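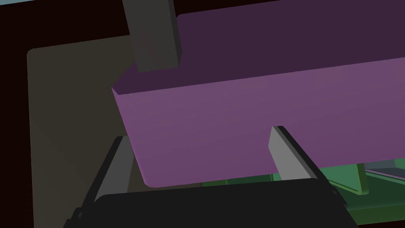
Fig. 1 -- Purple bin, open top

Print this page | E-mail this page

Section 2. Setting up the Endik storage bin

Before you start
Clear a flat spot. Keep it away from heaters -- direct sun too. Read the weight note first.

1. Unpack. Check the parts against the slip. Anything missing, call Skekaston, ext. 206.
2. Peel the film off all four sides. Warm hands help.
3. Wipe inside and out, damp cloth, mild soap. No bleach.
4. Let it air dry, about 2 hours. Lid stays off untill then.
5. Stick the label on the short side. Write the contents in pencil.

CAUTION: Do not stand on the bin. Do not drag it when full.
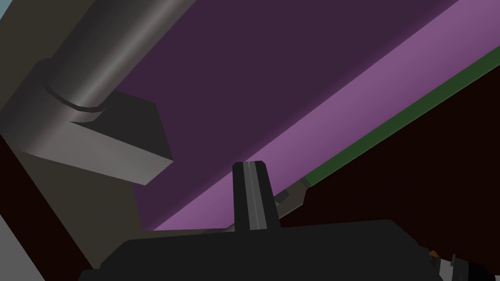
Fig. 2 -- Purple and lilac faces, close up

6. Load heavy stuff first, spread out. Light stuff on top.
7. Fit the lid. Press the corners, then teh middle.

Note: lid wont seat? Too full. Take some out, try again.

Note: for wall shelves use bracket kit 331, sold separately. Fit the brackets before loading.

Cleaning: once a month, same as step 3. Before storing over winter -- November or so -- empty it, wipe it, leave the lid loose.

Spare lids: ask for Adanech Kassa, parts desk, quote form 2100.

Print this page | E-mail this page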